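Week three of collecting in Tustthorpe. A few notes from the house we're working in this month, mostly so I don't forget them by the time we write it up.

We're at 664 kept episodes. The target for this house is 1000 before we pack up and move on to Grostham. An episode for us is one short task from start to finish: pick up a cup, move a bag off a chair, sweep a patch of floor. Most run under a minute.

68 episodes got thrown out so far. The biggest group is bad sync between the wrist view and the joint readings. We fixed the clock on Thursday and haven't lost one to that since. The rest are people (me included) forgetting to press stop.

Thrown out doesn't mean failed. Failed grasps stay in. If the fingers close on nothing and the operator tries again, that's useful and it gets its own tag. Balakrishnan Menon argued for this back at the Dhillon site and I've come around to it.

We don't tidy before we record. Stuff on the floor stays on the floor, furniture stays where the family had it when we came in that morning. The first model we trained was fine in the lab and hopeless in a living room, and the lab floor had nothing on it.

Light is the other big one. Same room, same task, recorded at 8 am, noon and 5 pm. By noon the window blows out to white and everything on the near side goes dim. We tried locking the exposure for a day and went back to auto. The model will have to deal with it.
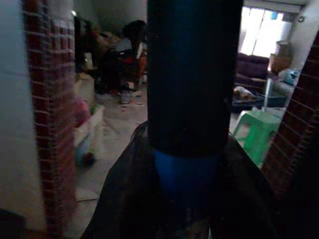
Wrist view, looking between the brick columns into the main room. Window on the right, maroon sofa under it, green stool in front.

Views like this get labeled by hand first. Eimear Nic Giolla does a pass for "blocked view", meaning something close to the lens covers a big part of the floor. We used to drop those. Now we keep them and mark how much is covered — none, some, most.

The thin see-through stuff is the hardest to mark. Mesh, net curtains, plastic wrap. You can half see what's behind it, so two labelers will give you two answers. 44 clips are sitting in a folder called "argue" and we go through them together at the end of the week.

Labeling tool is still Kikevent. It's slow on long clips but the tags export cleanly and everyone on the team knows the shortcuts by now. If you've found something better for multi-view clips, send it my way.

Doorways and gaps are what I want more of next. Too many of our starts are already in the middle of a room with a clear view. A start from behind a column or around a corner makes the operator look first and then move, and we don't have much of that.

Also need more left-hand starts. Both of our operators are right-handed and you can see it in the plots.

Next post when we reach the target or run out of November.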